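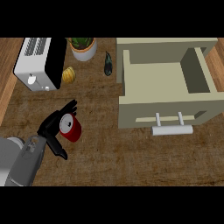
Stiver: a recipe box in plain text

Last updated July 10, 2018

So this is my recipe collection, typed up one file at a time over more winters than I want to admit. I started it in December with a shoebox of index cards and a church cookbook from Clarkthorpe that was losing its pages, and it kept growing. Right now there are 99 recipes in here. Most are soups and baked things, because that's what I cook.

What's in the folders

soups/ has 26 files. Start with the split pea if you're new to this.
baking/ is the big one, with 40 files, and yes, there are way too many quick breads.
odds/ is everything else — pickles, sauces, a couple of casseroles, and a pancake recipe that really ought to move to baking someday.

How a recipe file looks

Every file is plain text. The first line is the title, the second is how many it serves, then a blank line, then ingredients one per line, then the steps. Amounts are in cups and spoons. I tried adding grams for a while and gave up (you'll see them in the scones and nowhere else). If a line starts with a question mark, I couldn't read the card and took a guess. The molasses cookies have three of those, so go easy on the cloves!

Searching

I use a little script called pomare that looks through the ingredient lines. Type

pomare buttermilk

and you get every file that uses buttermilk. It doesn't know that scallions and green onions are the same thing. I keep meaning to fix that.

Known problems

Oven temperatures are missing from nearly 80 percent of the church cookbook recipes. They say "moderate oven" or nothing at all. I use 350 and check early.
The plum cake file is in there twice with different sugar. I like the second one better.
Nothing has been tested at high altitude.

Using and adding

Copy whatever you like, change it, print it out for your aunt. If you send me a recipe, please say where you got it and whether you've cooked it yourself. Long family stories are welcome, just put them at the bottom, under the steps.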